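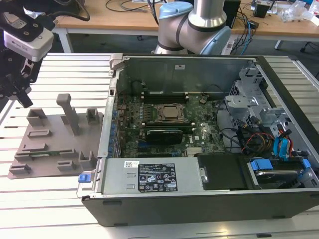

Figura 4. Torre de computador aberta, deitada sobre a bancada, sem o painel lateral.

4. Montagem das obras e ligação ao posto de visita

Esta secção aplica-se às salas equipadas com o sistema de suspensão Grustgate. Para salas com calha antiga, consulte o anexo B.

4.1 Antes de começar

Confirme que o plano de parede foi exportado do Mussa e que a versão impressa traz a data 2023-11-07 ou posterior. As versões anteriores têm as alturas de suspensão trocadas na Sala 2.

4.2 Suspensão das pinturas

1. Marque a lápis a linha de centro da parede, a 1.219 mm da calha superior.
2. Encaixe os cursores na calha pela extremidade aberta. Não os force pela frente.
3. Prenda um cabo a cada cursor e deixe-o cair até ao rodapé.
4. Coloque os ganchos nos cabos e aperte o parafuso até sentir resistência.
5. Pendure a obra com duas pessoas, uma de cada lado da moldura.
6. Verifique o nível e volte a apertar os ganchos.

Nota: entre molduras vizinhas, deixe um intervalo de 289 mm. Nos desenhos sem moldura, siga a medida indicada no plano.

Atenção: as telas com mais de 800 mm de largura levam sempre dois cabos. Nunca use um cabo único ao centro, mesmo em obras leves.

4.3 Etiquetas

1. Imprima as etiquetas a partir do Mussa, no modelo «Verkstead estreito».
2. Fixe cada etiqueta à direita da obra – à esquerda apenas quando houver uma porta ou um canto.
3. Confira o número de inventário com o verso da obra antes de a pendurar.

4.4 Posto de visita

1. Ligue o posto e aguarde pelo ecrã inicial.
2. Escolha «Exposição» e depois «Carregar catálogo». O catálogo da coleção Mistcombe tem 2.683 registos e demora cerca de seis minutos a carregar.
3. Associe cada parede à respetiva sala.
4. Abra três fichas ao acaso e compare-as com as etiquetas.

Nota: se uma ficha aparecer sem título, repita o passo 2. As imagens já carregadas não se perdem.

Atenção: não desligue o posto durante o carregamento. Em caso de falha de corrente, siga o procedimento da secção 7.2.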